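2023-06-17

Rebooking desk model, Skunora, disruption branch.

Picked up from the April run. The case is the same: outbound Memamton to Dunine diverted to Mulligan, 176 booked, 62 with onward connections. The old branch treated the diversion airport as a normal transfer point, so it offered passengers seats out of Mulligan before they had been cleared to leave the aircraft. Wrong order. Changed the rule so that a diverted passenger stays in state HELD until the station code reports a stand and a ground handler.

Reran with the new rule. All 62 connections now wait in the queue as they should. Four of them dropped out again at the hotel step. Looked at the records: all four are split bookings, two references for one party, and the matcher only follows the first. Fixed by hand for now. Needs a proper join on the ticket number.

Crew hours still not modelled properly. The script assumes the inbound crew can carry on to Dunine whatever the delay, which holds for a short stop and fails for anything overnight. Put in a flat cut-off of 4 hours on the ground — after that the flight is marked as needing a fresh crew and the departure time goes blank. Crude, but it stops the model promising times it cannot keep.

Baggage: left alone. Hold bags follow the aircraft and not the passenger, so anyone moved to another flight shows a mismatch in the report. Ignore those lines until the bag table is in.

To do
Join split references on ticket number
Check what HELD does at midnight, date rolls over in local time at Mulligan and UTC everywhere else
Rename the April output folder before somebody overwrites it
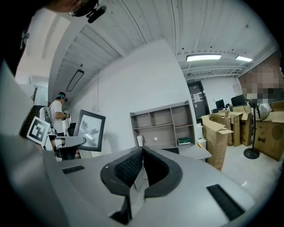
Grey grippers, black-and-white marker on the left one.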